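Workshop News

Pouring bench update

The arm bench in the back half of the shop has moved on from stacking blocks. For the last few weeks the members working on it have been trying to get a measured amount of liquid from one piece of glassware into another, through a funnel, without a hand on the controls. The target is a small round-bottom flask sitting in a cork ring. It is a harder job than the blocks were, and most of the work so far has gone into the setup and very little into the code. 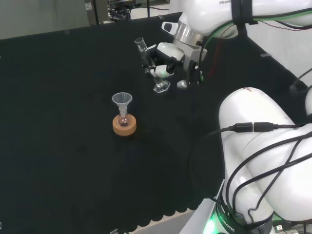
Grernov, Fri 22 August – The build now has a name, Curkico, and a permanent spot on the shop calendar. It uses two arms, though the pouring routine only needs one of them at a time. Both were bought used with the money left over from the Groen grant, and the wiring took longer than the mounting.

The black cloth on the table was the cheapest fix we made. Clear glass on a white tabletop gave the camera very little to go on, and the software kept losing the rim of the beaker. On black it picks up the edges much more reliably. The cloth does wrinkle, and a fold under the foot of a cylinder is enough to put it off vertical, so please smooth it out before you set anything down.

The cork ring was the other change. A round-bottom flask has no business standing up by itself, and our first holder was a printed one that let it rock whenever the funnel was touched. Cork grips the glass and costs next to nothing.

Pour speed is still the main problem. Tilt the beaker slowly and the liquid runs down the outside of the glass. Tilt it fast and it overshoots the funnel.

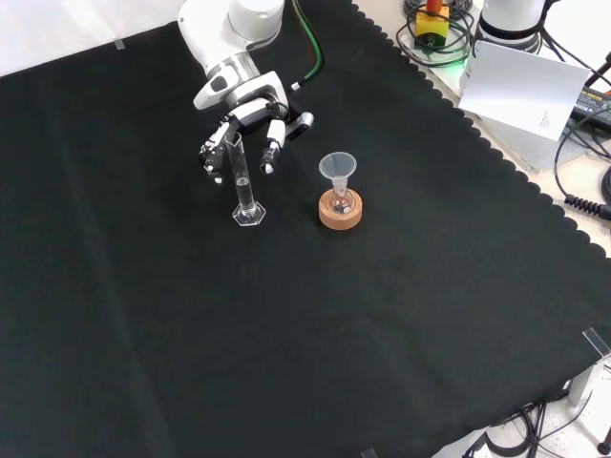
We have logged 552 attempts since the bench was set up, over 200 of them with plain water. The log is a shared spreadsheet with one row per attempt, and it needs to be filled in even when the run is stopped early. Several rows from July have no volume entered and can't be used.

Next on the list is the grip. Straight-sided glass is slippery at the force we are willing to use, and raising the force has already cost us 2 beakers. We are going to try thin silicone sleeves on the fingertips first. If that doesn't help, the Grundent pads are the next option, but they would have to come out of the September budget.

If you want to work on the bench, you need the arm safety sign-off first. Know where the stop button is before you power anything up, and keep sleeves and lanyards clear of the cables. Glassware goes back in the padded drawer when you finish.

Filed under: Projects, Robotics & Automation

Recent items
Laser cutter filter replaced
Soldering night moves to the front room
Notes from the scrap wood sale
Block stacking: what we learned

Contact the workshop | © Grernov Shared Workshop | Back to top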